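Zesix publishes house rules for kitchen robot sessions

A small pan with a corn cob in it, and a glass lid beside it on the paper, is the sort of task the new rules have been written for.
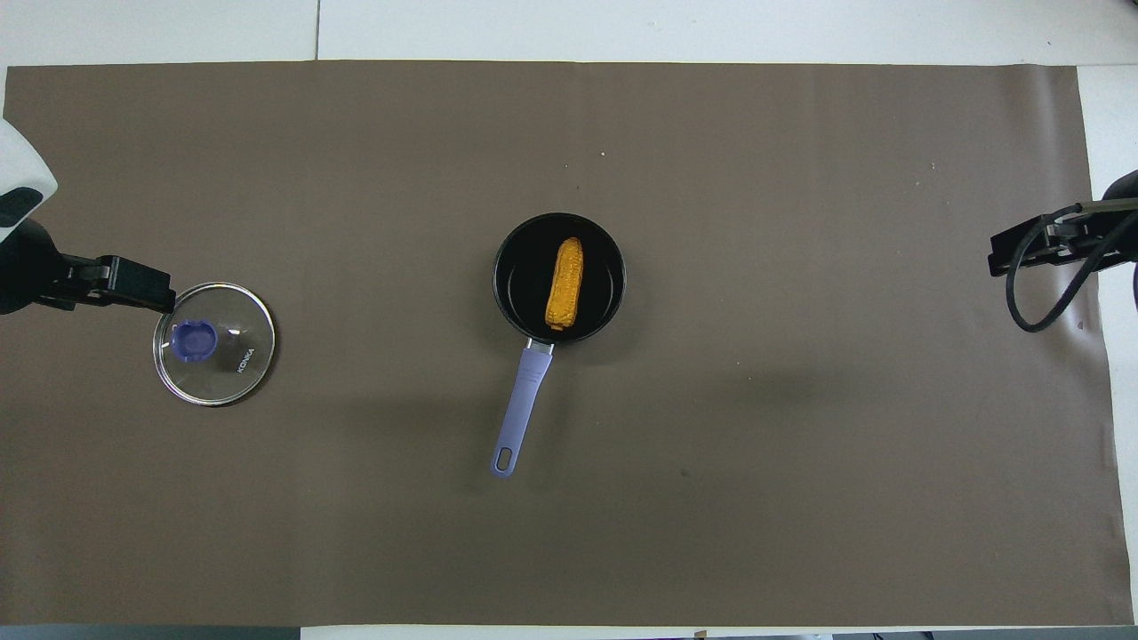 Two arms, one written plan

Zesix, the robotics workshop at Stekerwood, has put its house rules for tabletop robot work on paper at last, and from 17th April anyone who runs a session there will be asked to read them and sign the sheet by the door. The rules run to 15 points and cover the two-armed benches used for kitchen tasks such as lifting lids, moving food from one dish to another and putting pans away. They were drawn up over the winter by Sylvie Gill, who looks after the benches, with a good deal of help from Jaqueline Magaña of Olvera, the firm that advises the workshop on safe working.

Most of it will come as no surprise to people who have spent time there. Operators are to agree before they start which arm does what, and to say so aloud to whoever is sharing the bench. The arm that isn't needed for a step is to be parked with its gripper open and kept clear of the objects until its turn comes round. Cables must have enough slack for the full reach of the arm, but are not to trail across the part of the table where things are being set down.

There is a longer section on glass, and it is the one that Gill says she rewrote most often. Lids are to be picked up by the knob wherever the task allows it, and any lid that has been dropped, even from no great height, is to be taken off the bench and looked over under a good light before it goes back into use. Table coverings are to be plain and matt, smoothed flat at the start of each session and changed when they tear.

"We had all of this in our heads, and we were forever passing it on over a cup of tea, which is lovely until you have new people starting every month," Gill said. "I wanted something that a person could read in ten minutes and then keep in their pocket, and I do hope they'll scribble on it and tell us where we've been daft."

The workshop logged 2,640 sessions last year, and Magaña went through the notes from 800 of them before the first draft was written. She said the commonest remark by far was about people being unsure who had charge of the stop button — so the second rule now gives that job to one named person, who may not also be driving an arm.

A shorter version, meant for visitors and school groups, is being tried out at the Dravell site and should be ready in May. Comments on the full rules can be left in the box at the Stekerwood front desk or handed to either author, and Gill is especially keen to hear from anyone who works with food on the benches, as the page on cleaning is still rather thin.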